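Lustari Sewing Board > Care and Cleaning > Tan spots on stored white fabric

ducong
Hello everyone. I have a question about white clothes that were stored for a long time. My mother gave me two boxes of her sewing work, mostly white blouses and some light trousers, all synthetic I believe. They were washed before she put them in the boxes. Now many pieces have small tan marks, usually close to a hem or a fold. I washed one blouse with normal detergent at a warm temperature and the mark is the same as before. What should I try next, before I do something stupid with bleach?
Đức Ông

quyen_h
Please do not use chlorine bleach on synthetics. On some of them the white becomes yellow and you cannot return it. I use oxygen bleach powder in lukewarm water and I leave the piece overnight. In the morning I rinse two times and look at it near a window. If the mark is lighter, repeat. If it did not change, then it is maybe rust and you need another product.

Bolummont
I disagree a little with the overnight soak. For a plain blouse it is fine, but if there is elastic or interfacing inside, a long soak can make it bubble. I never go longer than two hours. Also, dissolve the powder completely first. I once poured it directly on a skirt and got a stiff patch.

quyen_h
I have done overnight for years, with interfacing also, and I did not see bubbles. Maybe your interfacing was the cheap iron-on kind?

Bolummont
It was the iron-on kind, yes. Cheap, I don't think so, I paid enough for it.

ducong
Thank you both. There is no interfacing in the blouses, my mother did not like it. How do I know if it is rust or something else? The boxes had metal clips at the corners, but the marks are not only on the outside pieces.

Tharun Reddy
Old detergent is my guess. If the last wash was not rinsed well, what stays in the thick places (hems, collars, cuffs) goes yellow or tan after some years. The seam has more layers and holds more of it. This would explain why you find the marks close to the stitching. Old sweat and skin oil do the same. Rust is usually darker, more orange, and the edge is sharp.

tai_ninh
Tharun, I am not sure about the sharp edge. I had rust from a pin and it was soft around, like tea. What I do is a test with a few drops of lemon juice and salt on a hidden place, then I rinse well. If the mark goes quickly, I treat it as rust.

Tharun Reddy
OK, possible. With a pin the metal is very small, so it can look different. But I would not leave lemon on the fabric in the sun like some people advise.

Higuchi
A different question for ducong: do you iron before the marks are out? Please don't. Heat can set them. I lost a christening dress like this and the whole family still remembers it. And what did she use to wrap the pieces? If it was ordinary brown paper or newspaper, change it to acid-free tissue. It is not expensive.

ducong
It was brown paper, yes. I already ironed one blouse, unfortunately. The others I will keep away from the iron.

I looked at the rest of the first box today. Most of the marks are small and pale, like the one under the hem in the first of these two.

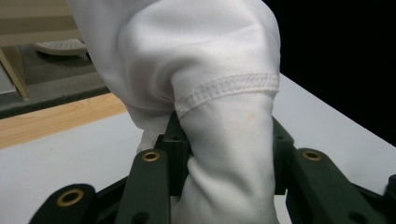
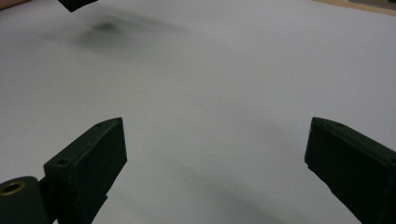

So my plan is the oxygen powder, but only two hours the first time, and then I will check. The water here is hard. Does it matter for the powder?

quyen_h
It matters, yes. In hard water I put a little more powder and I do a last rinse with a spoon of white vinegar. Do not mix the vinegar in the same water with the powder, only after.

lua_kim
I am reading since the beginning because I have the same problem with curtains. Is two hours enough for something that has been there for many years? With my curtains I saw no difference before the third soak.

Bolummont
Two hours is for one soak, you can do it again the next day. Three short soaks are safer for the thread than one long soak, in my opinion. Quyên will say no.

quyen_h
I say no, but he can start with two hours and decide himself.

Higuchi
Lụa, are your curtains lined? If yes, take the lining off first, they can shrink differently.

lua_kim
They are lined. I will open the top seam then. Thank you, I did not think about it.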